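Brirkano puts four grippers through 1374 simulated grasps, declines to name a favorite

SKISBY, October - Brirkano has published the first results from its simulated tabletop benchmark, and can report that picking up a vase is still harder than the brochures suggest.

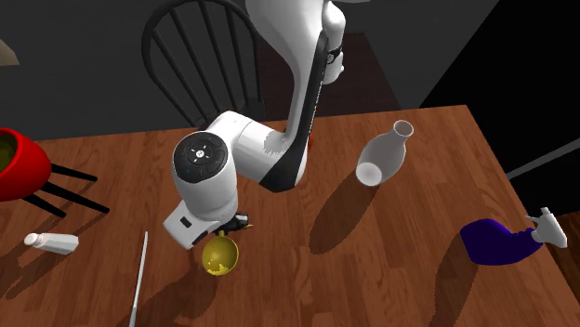
Phillips, reading an early draft, wrote back that a simulator is the only workplace where a dropped vase costs nothing, and that buyers ought to keep this in mind when admiring the success rates. Brirkano agrees and has moved the warning to the first page.

The benchmark, named Morkach, keeps the arm, the controller and the table fixed and swaps only the gripper. Every model gets the same 20 layouts, with objects standing up, lying down or left wherever they are least convenient. Spray bottles, pots, knives and small bottles all appear, along with a number of round things that roll.

Across 1374 grasps, 152 ended with the object on the floor. Another 31 were set aside for review after the software recorded a success while the object was still on the table. The software has been spoken to.

Two-finger grippers did best on thin utensils and worst on anything wider than their opening, a finding the team expected but ran overnight anyway. The softer fingertips held round objects well and then proved reluctant to let go of them. Swapping the camera view made more difference than swapping between the two most expensive grippers - a result that one supplier has asked to see again.

Brirkano is not publishing a ranking. The full table of results lists each gripper by object and layout, including the failed attempts, and readers may draw their own conclusions.

A second round will keep the grippers and compare controllers. Makers who want a model included can send a geometry file and joint limits to the Skisby office before noon on the last working day of October. Brochures are not required.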